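Shared Facilities Forum > Laundry and Linen > Procedures and Equipment

Topic: Basket on a chair beside the front loader: proposed standard for the ground-floor laundry area
Status: Open for comment

Posted by: A_Iglesias_Linen

Members are invited to comment on the arrangement set out below before it is entered in the building handbook. The ground-floor laundry area serves four units and has one front-loading washer. The washer stands against the partition wall on carpet. A wooden chair is kept to the right of it, and the white plastic basket is placed on the seat of the chair during loading and unloading.

The proposal has three parts. The basket is to stay on the chair at all times when the machine is in use. The top of the washer is to be kept clear of laundry, detergent and personal items. The door is to be opened fully before any item is put in or taken out.

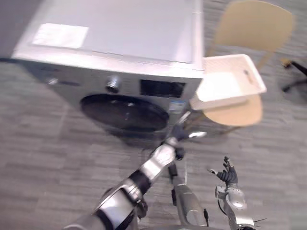
Linen and Laundry Services, Residential Facilities Department

Comments will be accepted through the end of the month. Please confine replies to the arrangement itself. Questions about booking times belong in the scheduling topic, where there is already a long discussion.

Amparo Iglesias
Linen and Laundry Services

----------

Posted by: rinitz_house_2

On behalf of the residents of Rinitz House, I wish to record our support for the first part of the proposal. Before the chair was brought in, baskets were set on the carpet in front of the machine, where they blocked the door and were regularly stepped over. A raised basket is also easier for residents who have difficulty bending.

We have one reservation. The seat of the chair is round and the basket is rectangular, so the corners extend past the seat. With a light load this has caused no difficulty. With wet towels it may be another matter. We would ask the department to consider a small square table of the same height.

----------

Posted by: t_koo_annex

The Koo Annex takes a different view. A table was tried in our own laundry room in January and was removed within the month. Residents left things on it. By the second week it held two boxes of detergent, a stack of unclaimed pillowcases and a lamp. A chair does not invite that sort of use to the same degree, and it can be lifted out of the way with one hand when the carpet is vacuumed.

I do agree that the basket should be set squarely on the seat and pushed back toward the backrest. If the department wishes to add a line to that effect, we would have no objection.

----------

Posted by: A_Iglesias_Linen

Thank you both. The line will be added. The question of a table will be noted, although there is no provision for furniture in the present budget.

On the matter of loading, several members have written to me privately to ask why the draft says that the door must be opened "fully." The door on this model swings to the left, away from the chair side. When it is only half open, clothing catches on it and people tend to push the items in by force. Opened all the way, it leaves the drum clear, and pieces can be put in one at a time.
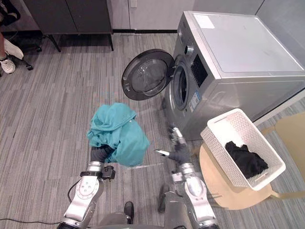 Washer door open to the left, with a teal cloth held up in front of the machine.

Small items should be opened out before they go into the drum. A cloth that goes in as a tight ball often comes out as one, and the middle of it is not properly rinsed.

----------

Posted by: laundry_rota_wisen

I would question whether the last point belongs in a procedure. Wisen Court has always treated the handling of clothing as a private matter for the resident. The department may reasonably tell people how to use the machine. It should be more careful about telling them how to handle their shirts.

I also note that the draft does not mention color sorting. If the department intends to give advice on loading, it seems odd to say so much about opening out small items and nothing at all about washing dark and colored pieces together. That is the subject on which I receive the most complaints.

----------

Posted by: t_koo_annex

With respect to the previous poster, the machine is shared, and an unbalanced load is a shared problem. When a load bunches up on one side, the spin cycle stops and starts again, and the next resident waits. I see no harm in one sentence on the subject.

On color sorting I agree that something should be said, provided it is brief. Our own notice reads: "Wash new dark items separately the first time." It has been up for years and has not been disputed.

----------

Posted by: rilteck_maint

Rilteck Maintenance has been asked by the department to comment on the care of the machine. Our remarks are as follows.

The top panel. We support the rule that it be kept clear. The surface marks easily. Smudges may be removed with a damp cloth and a drop of dish soap. Scouring powder should not be used. The white label on the top panel is to be left in place, as is the sticker on the front. Residents have in the past peeled stickers from other machines, and our staff then had to look for the details elsewhere.

The detergent drawer. It should be taken out and rinsed once a month and left slightly open between loads. Powder that has hardened in the drawer is the most common cause of the service calls we receive from this group of buildings.
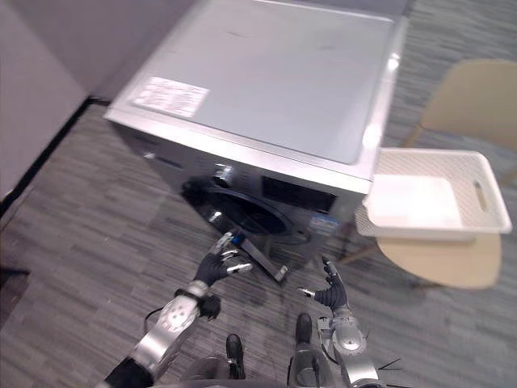

The door seal. After the last load of the day, the rubber seal should be wiped dry, including the fold at the bottom, where lint and hairpins collect. The door should then be left ajar. Closing it on a damp drum produces the smell that residents report as a fault in the drain.

The spin speed. We recommend 1000 rpm for ordinary loads. Higher settings do little for cotton that will be hung indoors the same evening, and they add to the creasing.

The floor. A washer on carpet requires more attention than one on tile. Spills should be blotted at once. If the carpet in front of the door is found to be wet after a cycle, the machine should not be started again until our office has been informed. Please quote form 1263 when reporting this.

----------

Posted by: rinitz_house_2

We thank Rilteck for a clear statement. May we ask whether the instruction to leave the door ajar conflicts with the instruction to open it fully? Several of our residents will read the handbook literally, and two sentences that appear to disagree will generate correspondence.

----------

Posted by: rilteck_maint

There is no conflict. The door is opened fully for loading and unloading and left ajar, by the width of a hand, when the machine is not in use. A door left wide open overnight puts needless strain on the hinge and is easily walked into. We suggest that the handbook place the two instructions under separate headings.

----------

Posted by: A_Iglesias_Linen

Separate headings will be used. I have also drafted the section on unloading, which was missing from the first version, and would be grateful for comments:

"Bring the basket to the chair before opening the door. Take items out singly and shake each one once over the basket. Place dark items to one side and colored items to the other, so that they can be hung or folded without searching. Turn the drum by hand and look inside before leaving. Do not place clean laundry on top of the machine."

The basket now in use has low sides and an open pattern in the walls, which lets air through. It is not meant for large bedding. Residents washing sheets or blankets should bring a deeper basket of their own.

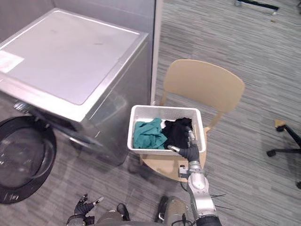
The instruction to look inside the drum is included at the request of the lost property desk. Single socks, handkerchiefs and washcloths cling to the upper part of the drum after the spin and are not noticed from a standing position. The desk is at present holding more than two shelves of such items, and very few are ever claimed.

----------

Posted by: laundry_rota_wisen

Wisen Court accepts the section on unloading. We would ask that "Place dark items to one side" be changed to "Residents may wish to place dark items to one side." Otherwise we foresee the instruction being enforced by neighbors, with the results that members will remember from the matter of the clothespins.

We maintain our objection to the sentence about opening out small items.

----------

Posted by: t_koo_annex

The Annex has no objection to "may wish to." We would prefer to keep the sentence on small items, and suggest that it be moved to the maintenance section, where it would plainly concern the machine and not the resident's clothing.

----------

Posted by: rinitz_house_2

Rinitz House supports the Annex on this point. We withdraw our request for a table for the time being and ask instead that the chair be marked as belonging to the laundry area. It has twice been borrowed for meetings upstairs and returned late.

----------

Posted by: A_Iglesias_Linen

The sentence on small items will be moved as suggested, and the wording proposed by Wisen Court will be adopted for the unloading section. Wisen Court's remaining objection will be recorded in the notes to the handbook. A label will be fixed to the underside of the chair seat next week.

The revised text will be posted in this topic. Members who have not yet replied are asked to do so here and not by telephone.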